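Home Food Family Garden Travel Subscribe

The Basket by the Back Door

By Brijesh Bhatt

April 15, 2023

My grandmother kept a basket on the kitchen table in Flodcombe, and everything that came into the house had to pass through it. Onions, beans, the first tomatoes, somebody's spare plums, once a kitten. She never put anything straight in the pantry. It went in the basket first, and there it sat until she'd had a good look at it and decided what it was going to be.

I was thinking of her when our own two were small and we bought them their first set of pretend vegetables. The ones I had as a boy were painted and chipped and smelled a little of varnish, and I loved them more than I loved most of my relatives. My wife found ours at a church sale in Vomumville, a whole bag for 4 dollars, and I carried them home feeling as if I'd gotten away with something.

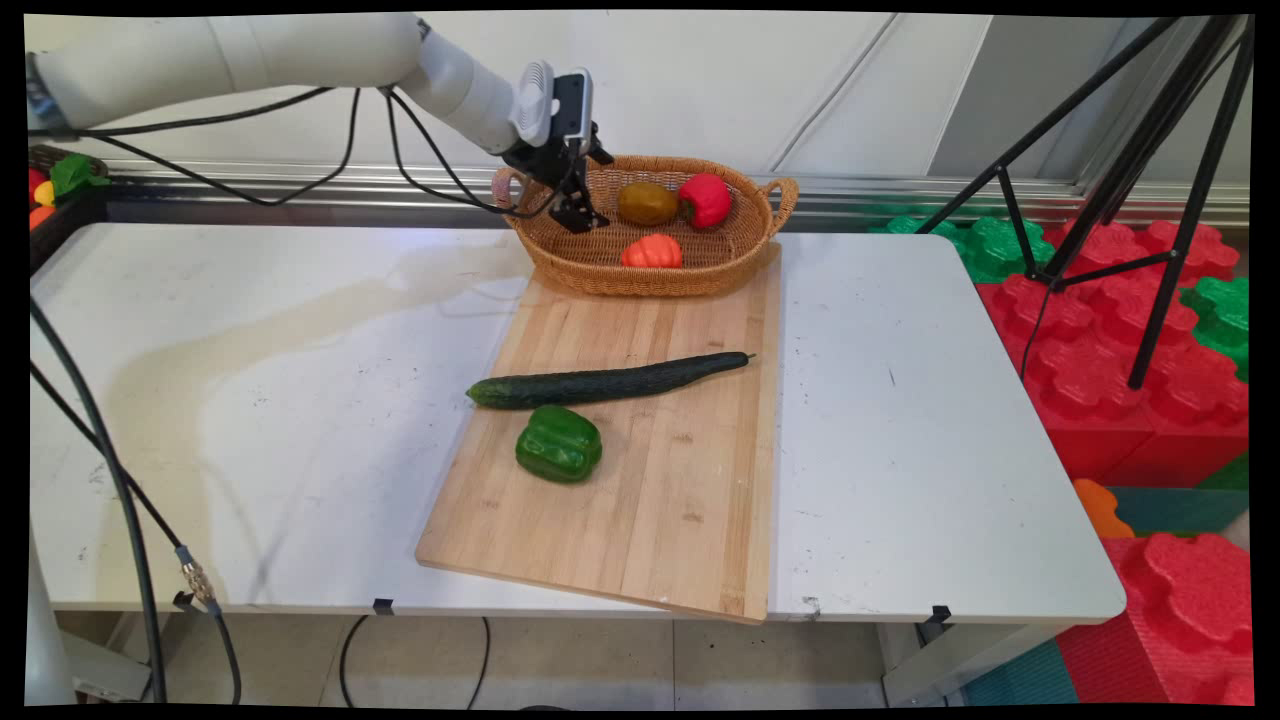

Play food has come a long way since my boyhood, and the thing I admire most is the trouble people now take over the skins. Our old carrot was an orange cone with a green tuft, and you had to meet it halfway. A cucumber these days may have proper bumps and ridges all along it, like the dark green one lying across the bamboo board, and a pepper will have its lobes and its shine. Children notice this far more than we think they do. My daughter used to run her thumb over every piece before she'd agree to cook it, and she would send back anything too smooth.

The basket matters as much as what goes in it, though, and I'll defend that opinion at any dinner table. A plastic tub is fine for storage, but it doesn't ask to be carried anywhere. Give a child a woven one with a handle at each end and off they go to market – down the hall, twice around the sofa, back again with soup for 60 people. Ours has lost some of its weave on one side and we've mended it with garden twine, badly, and I wouldn't trade it.

Then there's the board. We gave the kids a real one, an old one of mine, and it changed the game completely! Suddenly there was chopping and scraping and a great deal of stern talk about fingers, all of it in my own voice, which was humbling to hear from the next room.

My mother is 83 now and still lives a short walk from the shop in Tomar where she buys her squash every September. When the grandchildren visit she lays the pretend things out beside the real ones, and they sort them, argue over them, and now and then slip a toy pepper into the refrigerator, where it stays for weeks. She found one behind the yogurt last month and called to tell me it was keeping very well.

Contact Us | Copyright 2023 Zarkach Magazine | Back to Top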